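How a paper lantern stands up

A sheet of paper is floppy because it is thin. Folding changes that. Each fold makes a ridge, and a ridge is much harder to bend than a flat part. Engineers call this stiffness.

To make a lantern, fold a sheet of coloured paper in half the long way. Rule a line 3 cm in from the open edges. Cut from the fold up to the line, then stop. Make 9 cuts, spaced evenly. Unfold the sheet, roll it so the short sides overlap, and glue the overlap.

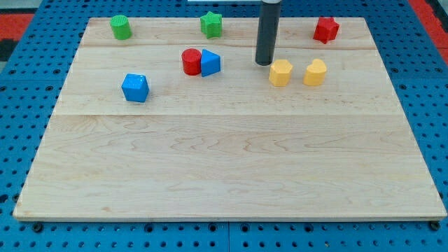 Dolex, 26/05/2019

The strips between the cuts bulge outward when you press down on the lantern. This is called buckling. Wide strips buckle less easily than narrow ones - try both and compare.

Paper also has a grain. Its fibres mostly lie in one direction, and the sheet rolls more easily when the roll follows them. Bend a sheet gently each way before you cut. The way that pushes back less is the way to roll it.

Glue the handle on last. Use a strip 2 cm wide and hold each end for 34 seconds. Do not put a candle inside.

Text: Nhyira Kwofie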